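Search this journal Search

3.2 Seam strength of cushion covers after laundering

Covers in two fabrics, a cotton-linen blend (Zarnel) and a polyester velvet (Mustero), were washed at the Plovisent textile laboratory. Each fabric was represented by 12 covers. All had a concealed zipper on one side and overlocked seams on the other three. The wash load was made up to the same mass with plain cotton ballast, and covers were line dried before testing.

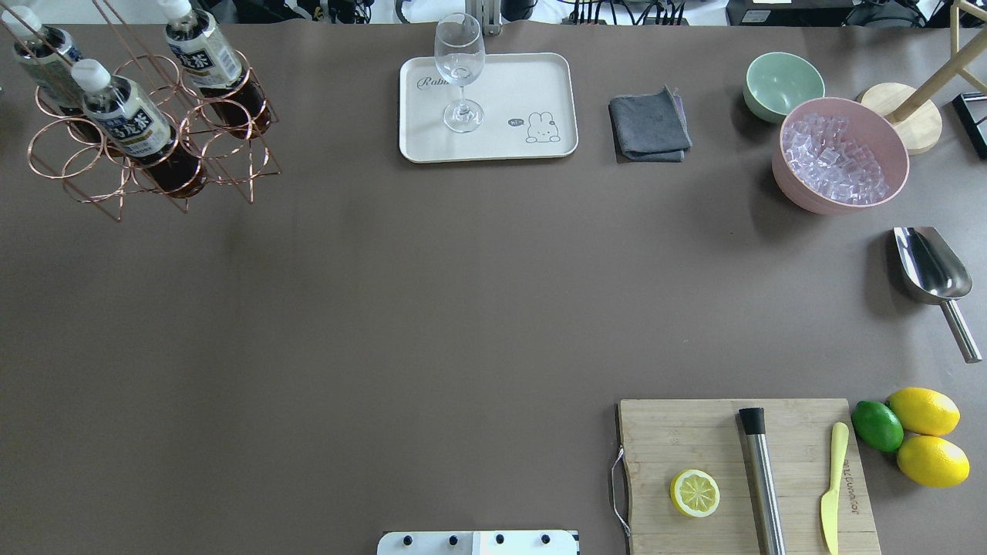

Which seam failed first under load? The zipper seam failed first in both fabrics, at the stitching next to the lower stop.

Mean seam strength before washing was 100 N higher for the velvet than for the blend. After 33 cycles the gap had closed – the velvet lost strength steadily, while the blend changed little once its initial shrinkage was complete. Fraying of the seam allowance was confined to the corners. Covers with a wider allowance were not included, and the result should not be extended to them. 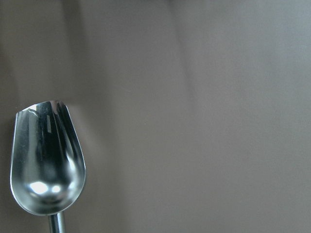
Figure 4. Stainless steel scoop.

Surface wear was assessed separately on flat specimens, following the procedure of the earlier Mbeki trial. Pile loss on the velvet was first recorded at 700 rubs. The blend showed light pilling at the same inspection, mostly along the weft.

Contact the editorial office | Copyright, all rights reserved | Back to top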